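19 Jan 2022

Hajar Ashour has a cold and asks me not to shake hands. We meet at the side entrance of Zollby, where her team from Janico held its open day in December, and she takes me through the same demonstration the visitors saw.

"We expected neighbors and some students," she says. "In the end 193 people signed the book. I had only 5 colleagues with me, and one of them had to stay at the door with the coats."

The robot has two arms and a gripper on each. The visitors could stand behind a rope and watch it pick up paper cups, a cloth and a set of keys. The keys were the favorite, Ashour tells me, and also the thing she was most afraid of. "In the workshop at Berchtold we have a gray rubber floor. A key falls and it stays. On stone it jumps away, and then the children run after it."

I ask her why she did not bring a piece of rubber floor with her. She laughs. "My colleagues asked the same. But people do not live on rubber. If it works only at our place, then I don't want to show it."

The preparation took longer than she had planned. The team recorded 600 practice runs before the doors opened, many of them late in the evening, when the hall was quiet. Ashour did a good part of them herself, and she still remembers the numbers of the bad ones.
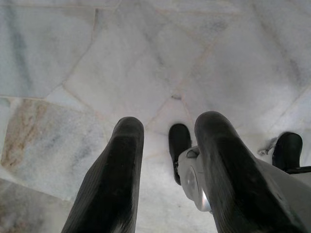 The question she heard most often was about the price. She does not like to answer it, but she says that one pair of fingers is made for 3000 closing movements before they change it, and that this part is cheap. "The expensive thing is our time," she says. "An old man told me he would rather pay his grandson. I said to him, please do that."

A second open day is planned together with Plulteo, who will bring a lifting table. Ashour would like to have a longer rope, more chairs and a microphone. "I was speaking for the whole day," she says. "In the evening my voice was gone, and at home they were quite happy about it."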